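Budgeting for a used arm to do bin picking - what am I forgetting?

Posted in Small Shop Automation, 23rd July

Skallotano

Hi all, long-time reader and first-time poster, so go easy on me. I do returns sorting for a handful of small online sellers. Boxes come in, stuff gets dumped into a bin, and a person picks each thing out and puts it where it belongs. The person is me most of the time, and my shoulder has opinions.

I've been offered a used six-axis arm with its controller and teach pendant for 4000 dollars. The seller is a training center that's closing its shop floor, and they'll let me watch it run before I pay. I've set aside another 3000 for everything else, and I'd like to have it picking by October. My wife thinks 3000 is way too low and I think she might be right, but I can't work out where the money would go. Gripper, some kind of camera, a table, and then what?

I'm not after speed. If it does a pick every minute while I'm on the phone I'd be thrilled. 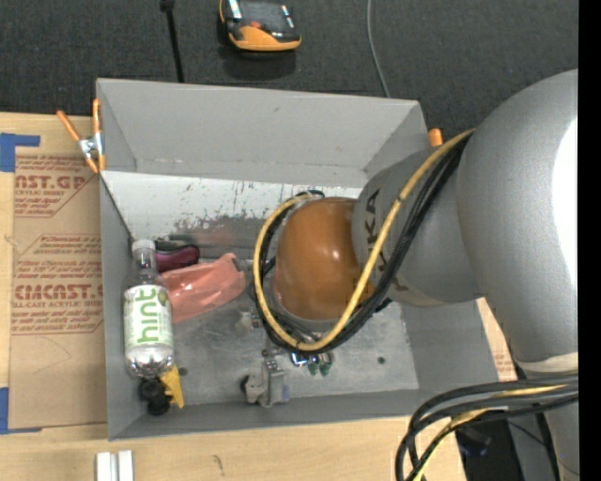

What goes into my bin is a total mix, and that's what makes me nervous about picking a gripper. Everything I read says suction for flat things and fingers for odd shapes, and then the quote I got from a dealer (only for the tool on the end of the arm, mind you!) was more than the arm itself. With a plastic bottle lying up against the wall, a crinkly pink wrapped package next to it and little metal fittings all over the floor of the same bin, I don't see how one tool does the lot. Do people buy two and swap? Do they just give up on the small stuff? And how much should I put down for cables and clamps and all the boring bits? I've got a spreadsheet going and the "misc" line is starting to scare me.

Power isn't a problem, I have a decent supply in the unit. Floor space is tight but OK. I can program a little, enough to get myself in trouble.

Alby Prendergast

Your wife is right! Sorry. I went down this road with a used arm a few years back and the arm was the cheap part of the whole thing.

First, before you hand over a penny, find out what it'll cost to get the arm to your door and bolted down. I paid for a truck with a lift gate and then paid for it again because the first driver wouldn't bring it past the curb. Ask the seller for the weight of the arm and the controller separately, and ask whether the backups and the software license come with it. Get that in writing. A controller with no backup can eat your whole 3000 and still want lunch.

Second, the table. Please don't plan on a regular workbench with a big arm bolted to it. They shake, and if the base moves even a little your camera setup is never right again. Put the arm on its own steel stand, anchored to the floor, and then the bin can sit on any old table you like. Mine's on a cheap wood one and it's fine as long as the bin can't slide. I use two spring clamps from the hardware store.

Third, cables. You'll look at that yellow one and the black bundle looping around the wrist in your picture and think it's a detail, but give it a real line in the spreadsheet. Anything you hang off the end needs power or air or data or all three, and it all has to bend every time the wrist turns. I went cheap, it snagged on the rim of my bin, and I bought the same cable twice. Proper dress pack, some hook and loop straps, one spare of whatever is hardest to get. Do that from day one.

On grippers I'd start with suction only. Measure what you can pick with it, then decide about fingers. On my line suction got 70 percent of what came through and I do the rest by hand, and you know what, that's still 70 percent I'm not bending over for. Bottles are OK if the cup lands on a smooth patch. Wrinkly plastic is hit and miss - a softer cup with a bellows helps a lot. Tiny metal parts, forget it for now. Put a tray out and sort those yourself.

Oh, and safety. A full-size industrial arm isn't one of those friendly ones you can stand beside. You need a fence or a scanner, a proper door switch, and somebody qualified to look over the risk assessment. That was the biggest single bill I had after the arm, and it isn't on your list at all.

Grirkcombe

Just buy a new cobot. Used industrial is a money pit. My cousin had one sitting under a tarp for ages waiting on a drive board.

Mthembu

I wouldn't go that far, but do ask how old the controller is and price one spare drive and one spare pendant before you say yes. If you can't find either for sale anywhere, walk away.

Also agree with Alby on leaving the small parts out. One thing to add - bins. Budget for 5 of the same bin, same color, bought together. They get scuffed up, and a camera that was happy with a clean gray floor can start seeing "parts" in the scratches. I swap mine when they get bad. Matte is better than shiny.

For the camera, see if anyone will lend you one for a week before you buy. I took a bag of my worst items to a demo room and clear plastic beat two of the three cameras they had. Bring your own junk, they always demo on nice cardboard boxes.

Skallotano

This is so helpful, thank you! I hadn't thought about the fence at all. Going to ask the seller about the backups tonight, and I've moved October to "maybe."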